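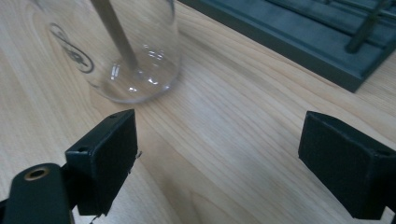 手持夹爪示教课程

手持夹爪示教课程是Skiltbridge技术学校机器人专业开设的一门实践课,由学生使用手持式夹爪完成桌面操作任务,记录夹爪位姿与开合量,再以所得轨迹训练机械臂的控制策略。课程最初为学生社团项目,后并入正式教学计划,现任负责教师为Teodoro Echevarría。课程名称在校内文件中常简写为“示教课”,社团时期的旧称Polteo仍用于其软件工具和年度汇报会。

历史

课程的前身是由Abilio Gallardo与Mio Oda发起的学生小组。小组起初使用操纵杆遥控一台小型机械臂,操作一次抓取耗时较长,且轨迹中含有大量停顿。Nghĩa Châu加入后,小组改用手持夹爪直接示教,并编写了第一版轨迹记录程序。该程序以两个独立进程分别接收左右夹爪的数据,存在时钟漂移问题,后由Emiliano Marín重写为单进程版本。

小组在Fikel学生机器人赛上首次公开展示成果,参加的是桌面整理组。赛后学校将该项目列为选修课,随后改为机器人专业二年级的必修实践课。社团仍然保留,主要承担设备维护和参赛工作。

课程结构

课程分为3个单元,依次为标定与单手操作、双手操作、数据整理与策略训练。每届选课人数上限为46人,学生两人一组,一人操作,一人核对记录状态并填写任务单,完成一轮后交换。

第一单元要求学生掌握夹爪的零位标定、开合行程测量和起始姿态校准。练习以单件抓取和放置为主,考核指标为放置误差与轨迹完整率。轨迹完整率指有效位姿样本占全部样本的比例,低于规定值的轨迹须重录。

第二单元引入双手任务。两只夹爪的坐标须统一到同一桌面坐标系,标定时分别以左右夹爪触碰桌面上的若干基准点,由程序求解变换矩阵。常见错误包括触碰时夹爪倾斜、基准点顺序颠倒以及标定后移动桌子。

第三单元在机房进行。学生对轨迹进行切分、标注和筛选,并在教师提供的模型框架上完成训练。训练所得策略在机械臂上执行,结果与示教轨迹对比后写入报告。

设备与场地

课程使用2只手持夹爪,均为两指平行开合结构,指面为平面,便于与机械臂末端的夹爪保持一致的接触方式。实验区按功能划分为操作区、记录区和存放区,操作区以一张桌子为中心,学生面向桌面作业。桌上物品由任务单规定,每轮开始前恢复到初始布置。

操作用品大多为日用品,包括玻璃器皿、托盘、置物架和带盖容器。透明器皿用于考察视觉模型对反光和折射表面的处理能力。置物架则用于受限空间内的取放练习,容器与架体之间的间隙决定了夹爪可用的进入角度。

线缆管理列入安全考核。操作者在标定前须检查线缆是否有足够余量,并确认双臂伸展时线缆不会扫过桌面物品。

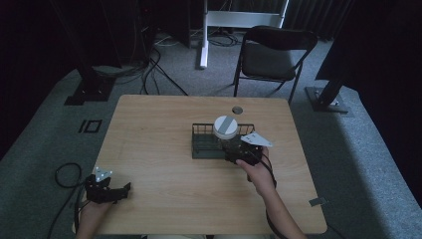
双手任务的评分以协调性为主要依据,分为主手动作和辅手动作两部分,二者的分工由任务单指定,也可在同一任务中途互换。评分时不要求两手同时运动,辅手停留在待命位置同样计入有效动作,但其夹爪须保持张开,指尖朝向工作区域。以架内取放为例,右手夹爪贴近深绿色金属丝架中的白盖圆筒容器,左手夹爪张开停在桌子左前侧附近,即符合主手接近、辅手待命的记录要求。两只夹爪上方的白色三角形标记板带有深色小点,操作时应避免被手臂或物品遮挡;遮挡持续时间超过阈值的片段由程序标为无效。

数据记录

轨迹以任务为单位保存,每条记录包含时间戳、左右夹爪位姿、开合量、任务编号和操作者代号。同组学生的记录分别归档,不合并计算成绩。课程数据库累计收录有效轨迹超过2671条,其中双手任务的重录率高于单手任务,主要原因为标记遮挡和起始姿态偏差。

数据筛选遵循以下规则:

起始与结束姿态须位于规定区域内。

轨迹中不得出现位姿跳变。

物品滑落后重新抓取的轨迹可以保留,但须单独标注。

操作者中途停顿过长的轨迹不用于训练,可用于误差分析。

被剔除的轨迹不删除。第三单元设有一项作业,要求学生从中选取若干条,判断失效原因并提出修改任务单的建议。社团根据这类建议更换过两次置物架的摆放方向,并取消了早期任务单中从托盘边缘抓取的步骤。

软件

记录程序沿用Polteo之名,由采集、回放和校验三个模块组成。采集模块负责接收位姿和开合数据,回放模块以线框形式显示夹爪运动,校验模块按筛选规则生成报告。程序的标定部分采用Nghĩa Châu所写的算法,界面部分由历届学生维护,不同版本之间的任务编号格式并不完全兼容,旧记录须经转换后方可读取。

名为Vũ的扩展工具用于比较多名操作者完成同一任务的轨迹,可输出路径长度、接近角度和夹持时刻的分布。该工具最初是Mio Oda的课程设计,后供第三单元教学使用。

考核

总成绩由操作记录、数据整理作业和书面报告构成。操作记录按轨迹完整率与任务完成情况评定,书面报告须说明标定误差、筛选标准和策略执行中的失败情形。仅提交成功轨迹而未附失败记录的报告,按缺项处理。

未通过标定考核的学生不得进入第二单元,可在一月的补测时段重新参加。补测只考标定与单手操作,不重复计算此前已获认可的轨迹。

参见

模仿学习

末端执行器

手眼标定

Fikel学生机器人赛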